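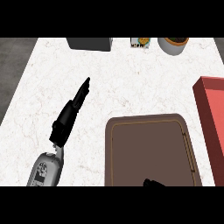
3.2 Stone Surfaces and Stain Uptake

Figure 4. White marble countertop with faint pinkish-brown veining, rendered view.

Household complaints about marble tend to concern two kinds of damage that are often confused. Etching is a loss of polish caused by acids such as lemon juice or vinegar, and it leaves a dull mark even when the liquid is wiped up quickly. Staining is the movement of a colored liquid into the pores of the stone. A sealer slows staining but does little against etching, and owners who expect both are usually disappointed (Achari and Yeo).

We surveyed 219 households in Coria that had installed marble in the kitchen. Respondents were asked how the surface was sealed, how often it was resealed, and what they cleaned it with. Almost 500 separate marks were reported. Coffee and red wine were named most often as the source, followed by cooking oil. Oil marks were noticed later than the others and were harder to date, so we left them out of the analysis of time to removal.

Resealing schedules varied widely. Many respondents followed the installer's advice, and others resealed only after a mark appeared. Ouali's earlier work in Zandow found a similar split, although that study covered rented homes and included limestone. Veined areas were reported as stained no more often than plain ones. Marks near a vein may be harder to see, and self-reports could miss them. Section 4 returns to this point using the poultice tests carried out by Tiwari.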